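Buscar en Skolteo Escribe una palabra Buscar

¿Cómo se hace una ley?

Una ley es una norma escrita que todas las personas de un país deben cumplir. Existen leyes sobre el tráfico, los impuestos, la escuela o quién puede ser ciudadano. Las aprueba el parlamento, que es la asamblea de representantes elegidos por votación.

Casi todos los países tienen parlamento, aunque el nombre cambia: Congreso, Asamblea Nacional, Cortes. La Organización de las Naciones Unidas tiene 193 Estados miembros, y cada uno hace sus leyes con un procedimiento propio. Los pasos que siguen son los más habituales.

Paso 1. La propuesta
Alguien presenta un texto. Puede ser el gobierno, un grupo de diputados o, en algunos países, los ciudadanos que reúnen un número suficiente de firmas. Mientras no se aprueba, el texto se llama proyecto o proposición de ley.

Paso 2. La comisión
Un grupo pequeño de diputados estudia el texto artículo por artículo. Un artículo es cada una de las partes numeradas de la ley. Los diputados pueden pedir cambios, que se llaman enmiendas.
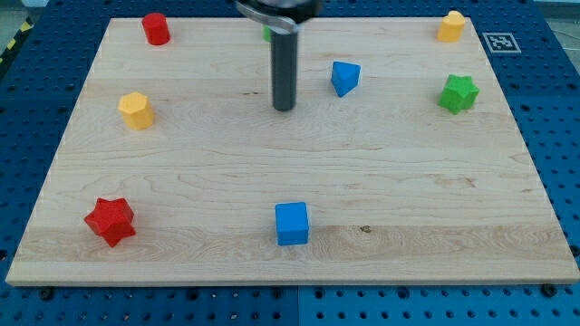
Paso 3. El debate
El texto pasa al pleno, la reunión de todos los diputados. Los partidos explican si están a favor o en contra. El presidente de la cámara da los turnos de palabra y controla el tiempo.

Paso 4. La votación
Cada diputado vota sí, vota no o se abstiene. Abstenerse significa no apoyar ninguna de las dos opciones. Para muchas leyes basta la mayoría simple – más votos a favor que en contra. Las leyes más importantes suelen exigir la mayoría absoluta, es decir, más de la mitad de todos los miembros de la cámara.

Un cálculo: en una cámara de 9 miembros, la mayoría absoluta es de 5. Si votan a favor cuatro, en contra tres y se abstienen dos, hay mayoría simple, pero no absoluta.

Paso 5. La segunda cámara
Algunos parlamentos tienen dos cámaras. En ese caso el texto se envía a la otra, que a menudo se llama Senado. Según el país, esta puede aprobarlo, cambiarlo o rechazarlo.

Paso 6. La firma y la publicación
El jefe del Estado firma la ley y el texto se publica en un boletín oficial. La ley indica desde qué día se aplica. Ese momento se llama entrada en vigor.

¿Se puede cambiar una ley?
Sí. El parlamento puede modificarla o derogarla – derogar es dejarla sin efecto – por medio de otra ley. Además, en muchos países un tribunal comprueba si la ley respeta la Constitución. Si no la respeta, puede anularla entera o solo en parte.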